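Irnbridge Neighbors' Newsletter, June

THE CULVERT MONEY: WHERE IT STANDS

Quick one this month, the packet for the meeting only landed Thursday night and I've read it twice, not three times. Corrections welcome, you know where I live.

So. The drainage contract on Plasstead Road. Most of you will have seen the cones. What you may not have seen is that the town signed for the work in two pieces, and that both pieces went to Toivonen, and that neither went out to bid. The purchasing policy says anything over a set limit has to be advertised. Each piece came in just under it. Put them together and they are well over.

The town manager's office says the two pieces were separate jobs. One was clearing the old pipe, the other was replacing the headwall. Same road, same crew, same week, two purchase orders with numbers one apart. Read that how you like. I know how I read it.

Tapio Turunen raised it at the last session during public comment. He got his three minutes and used all of them. He had both purchase orders printed out and asked who decided to split the job. The chair said staff would "circle back." As of this writing no one has circled anywhere. Tapio has since put in a written records request for the emails between Public Works and the contractor, and the clerk has stamped it recieved, so the clock is running on that.

What came back so far is 640 pages, mostly attachments, a lot of it the same site plan over and over. The search terms were wide so that's partly on us. Four of us split the stack on Saturday at Tapio's kitchen table. What we were looking for was a quote from any other company, for either piece. Didn't find one. There is a line in one cover memo saying "other vendors contacted by phone" but no names, no dates, no prices. The policy wants a written note of every call. If there are notes they weren't in the pile.

To be fair to Toivonen, bidding rules are the town's rules and the town's job to follow. Nothing we read says the company did anything wrong, and people on the upper end of the road say the water goes where it should now. Fine. Good. The question is how the check got written.

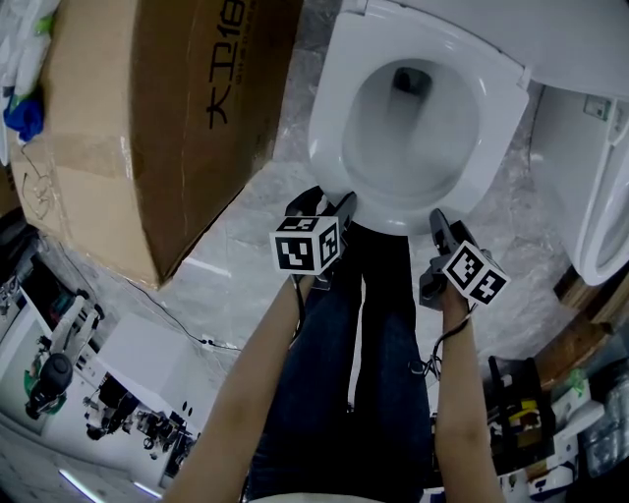
Can residents still comment before the council votes on the final payment?

Written comments are taken at the clerk's office until noon on the day of the meeting, and you can sign up to speak at the door until the gavel. Three minutes each. You don't need to live on Plasstead Road. Put your street on the comment, without it the clerk will set it aside.

Other thing in the packet, and this one is easy to miss because it's in the consent items near the back. The council is being asked to raise the manager's sign-off limit on purchases. The staff report says it would save time on small jobs and that other towns have done it. It doesn't say which towns. It also doesn't mention that under the new limit, the whole culvert job could of gone through as one piece with no bids at all and nobody the wiser.

Consent items get passed in one vote, no discussion, unless a council member pulls one out. So if you want it talked about, that's the ask: email your council member and tell them to pull the purchasing item. One sentence will do it. Some 200 of you get this newsletter, and ten emails would be more than they usually see on anything except dogs.

Then there's Bindo, the new online payment system. Second month running that the check register has been posted late. The finance office says the old ledger and Bindo don't match up yet and someone has to fix the entries by hand. I believe them, I've seen the thing on screen. But the register is how we caught the two purchase orders in the first place, and a list that shows up after the vote is not much use to anybody. Tapio asked for a plain paper copy at the counter in the meantime. They said they'd look into it. Ask for one when you go in, the more people ask the better.

The outside auditor has been told about the split orders, by letter, from us. We got a short reply saying the letter was on file and that purchasing is part of the yearly review anyway. No promise of anything special. The draft audit has to go to the council within 90 days of the books closing, and we'll print whatever it says about purchasing, good or bad, whole paragraph, no trimming.

What we're asking for, and it's in the letter too: a written explanation of who approved the split. The call notes, if they exist. And the sign-off limit left alone until the audit is in. I don't think that's a lot.

A couple of people have asked me if this is about the manager personally. Not for me it isn't. He picked up a mess in that office and the sidewalk repairs last fall were done right, bid out, posted on time, all of it. Which is sort of why this one bothers me. They know how.

Meeting is at 7 p.m., upstairs room, side door if the front is locked. Parking behind the library, not in front of the fire bay please, we had words about that last time. Packet copies are at the library desk, ask for the thick one. If you can't come and want your comment carried in, get it to Tapio the night before, signed, with your street on it.

Still need one more person to take notes. Pen supplied.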